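グリッパー比べ写真帖 アボカドとお椀の巻

プラットヴィル(Prutville)の作業部屋で、腕とグリッパーとカメラをとっかえひっかえして遊んで……いや、比較しているページです。前回は洗濯ばさみとスポンジの巻でした。あれを読んでくださった方から「柔らかいのか硬いのか分からないものもつかんでみて」とリクエストをいただきまして、それならアボカドでしょう!と即決。買い物かごに放り込んだ時点で、もう夕飯のことも半分考えていました。

いつものことですが、写真帖と言いつつ文章のほうがずっと長いです。写真だけ見たい方はするするっとスクロールしてください。

今回比べたのは、指先が二種類、手首カメラの付け位置が二通り、それからコントローラーが二つ。全部の組み合わせをきっちりやると日が暮れるので、気になったところだけつまみ食いしています。表にまとめてくれという声も前からあるんですけど、表を作り始めると急に仕事っぽくなって手が止まるんですよねえ。

まず指先。ひとつは前から使っている標準の硬い指で、もうひとつがLoteoの柔らかめの指です。Loteoのほうは押すとほんの少ししなって、相手の形に沿ってくれます。届いた日に自分の指を挟んで遊びました(痛くなかった)。標準の指で同じことをやると、まあまあ痛いです。

腕はPrasertsriの卓上用を二本。片方でつかみ、もう片方の手首カメラで横から見張る、という役割分担にしています。途中で役を入れ替えることもあって、入れ替えた直後はだいたい左右を間違えます。右のレバーを引いたのに左が動いてびっくりする、あれを今月だけで何度やったことか。

見張り役をつけるようになったのは、つかむ側のカメラだけだと、指がお椀の縁にどれくらいかぶっているのかがつかみにくかったからです。真上から見るとちゃんと入っているように見えて、横から見たら全然手前だった、というのが多すぎました。今は下ろす前に一度止めて、見張り役の絵を確認してから続きをやっています。面倒くさいけれど、お椀をコツンとやる回数はぐっと減りました。

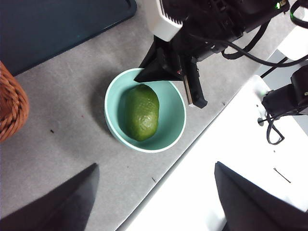 最終更新:6月

青緑のお椀にアボカドひとつ。黒い指を開いたまま、お椀の右上あたりで待機中です。手前にぼんやり大きく写り込んでいる二本は、見ている側の腕の指。三角に尖った指先がお椀の縁に重なって見えるの、分かりますか? こういう重なりが見えると、下ろす前に「もうちょっと右かな」と考える余裕ができるんです。手首カメラをつけてよかったなあと思うのは、だいたいこういうときです。

アボカドって、つかむ相手としてなかなか意地悪なんですよ。太いほうと細いほうがあって、お椀の中で傾いて寝ていて、皮は細かくざらざら。ざらざらしているから滑らないだろうと高をくくっていたら、細いほうをつかんだときにくるんと回って逃げました。太いところを挟めばいいのは分かっているんですが、太いところを挟もうとすると今度は指の置き場がなくなる。お椀の内側と実のあいだに、指が入るだけの隙間があるかどうか。今回の勝負はほとんどそこでした。

試した回数は、今回の分で2331回です。数えているのは私ではなくてコントローラーのログなので、信用してもらって大丈夫だと思います。このうち標準の指でやったのが1528回。残りがLoteoです。偏っているのは、Loteoの指が届くのが遅かったせい。公平な勝負とはとても言えないので、以下は「使ってみた人のおしゃべり」くらいに読んでくださいね。

標準の指のいいところは、とにかく狙ったところに先端が行くこと! しならないので、画面で見た位置と触る位置がずれません。お椀と実の隙間に差し込むなら、断然こっちが楽でした。ただし、力加減を間違えると皮に跡がつきます。跡のついたアボカドは翌日そこから黒くなります。サラダにするとき地味に悲しい。

Loteoの指は逆で、つかんだあとの安心感がいいです。持ち上げて少し揺すっても、実がじっとしている感じがします。困ったのは差し込むときで、先が縁に触るとふにゃっと曲がって、そのまま外側に流れてしまう。何度か、実ではなくお椀の縁をつかんで持ち上げかけました。あの瞬間の「あっあっあっ」という声は録音に残っていて、聞き返すと自分でもうるさいです。

で、どっちがいいの?と聞かれると、お椀に入っているなら標準、机に転がしてあるならLoteo、というのが今の気分です。次の巻で言うことが変わっていても怒らないでください。

ところでカメラの付け位置の話。手首の真上に付けるか、少し横にずらすか。真上だと自分の指が左右対称に見えて、狙いはつけやすいです。横にずらすと片方の指が大きく写って邪魔なんですが、その代わり奥行きがなんとなく分かる。私は横派になりかけて、二日で真上に戻りました。横に付けるとケーブルの逃げ場がなくて、手首をひねるたびに引っ張られるんです。

ケーブルといえば! 黒いケーブルの束、皆さんどうしてます? うちは腕に沿わせてゆるくまとめているだけなんですが、きつく縛ると手首が回りきらないし、ゆるいと輪になって画面の隅に入ってくるし、ちょうどいいところがまだ見つかりません。面ファスナーの細いやつを試し、らせん状の保護チューブを試し、結局もとの「なんとなくまとめる」に戻ってきました。いい方法をご存じの方、コメント欄でぜひ教えてください。

コントローラーは、Stasierの小さいほうと、前から使っている自作のレバー式を比べました。Stasierは反応がとても素直で、指を閉じる動きを途中で止めるのが簡単です。触れたかな?というところでぴたっと止められるので、アボカド向き。設定画面の「閉じ速度」を初期値の50のまま使っていたら少し速すぎたので、途中から下げました。下げたら今度はのんびりしすぎて、待っているあいだにお茶を一口飲めます。これはこれで好きです。

自作レバーのほうは、手に返ってくる重さがあるのがやっぱり気持ちいい。ただ、長くやっていると親指の付け根が疲れてきます。朝から始めて昼前には握力がなくなっていました。夕方に再開したときの成績が見るからに悪くて、これは指先の性能というより私の性能ですね。比べるなら時間帯も揃えたほうがよかったなあ、と反省しています。

お椀のことも少し書いておきます。最初は白い深皿でやろうとしたんですが、縁が高すぎて指がつかえました。次に平らな小皿にしたら、実がころころ転がって皿から出ていってしまう。いま使っているのは、縁だけ細く白くて、中が淡い水色のお椀。緑の実との境目が画面で見やすくて、すっかりお気に入りになりました。カメラの画面で縁の線が見えるかどうかって、やってみると思いのほか大事です。同じ形で真っ黒なお椀も持っているんですけど、黒い指と重なるとどこが縁だか分からなくなって、早々に引退してもらいました。

照明は、天井の明かりに卓上ライトをひとつ足すかどうかで迷い中です。足すと皮のざらざらがよく見えて嬉しいんですが、白い面が飛びやすくなります。明るいところが飛ぶと、そのぶん暗いところが沈んで、指先のいちばん見たい部分が真っ黒になる。露出を固定にすればいいのは分かっていて、分かっているのに毎回忘れて、撮り終わってから「あ」となります。

ログの合計は、前の巻の分と合わせて3352回くらいになりました。くらい、というのは前の巻の途中で一度ログを消してしまって、手元のメモから足し戻しているためです。消した日は落ち込んで、そのままアイスを食べて寝ました。今は別のところにも自動で写しを取るようにしてあります。

途中でいただいた質問にもひとつだけ。「アボカドは熟したのと硬いの、どちらでやっているんですか」とのことですが、買ってきたときは硬めで、やっているうちにだんだん熟していきます(当たり前ですね)。なので、標準の指を使い始めたころと、Loteoが届いてからとでは、相手の柔らかさがまるで違うはずなんです。毎回新しい実に替えればよかったんでしょうけど、お財布と相談したらそうはいきませんでした。使い終わった実はおいしくいただいています。醤油とわさび派です。

次の巻は卵にするか、ぶどうの房にするかで迷っています。卵は片づけが怖いし、房はどこをつかんだら「つかんだ」ことになるのか決めるのが難しそう。Loteoの指には幅の広い型もあるそうなので、それが届いたらまずアボカドでもう一回やって、標準の指との差をちゃんと見てから進むつもりです。リクエストは引き続きコメント欄へどうぞ。豆腐は、もう少し腕に自信がついてからにさせてください!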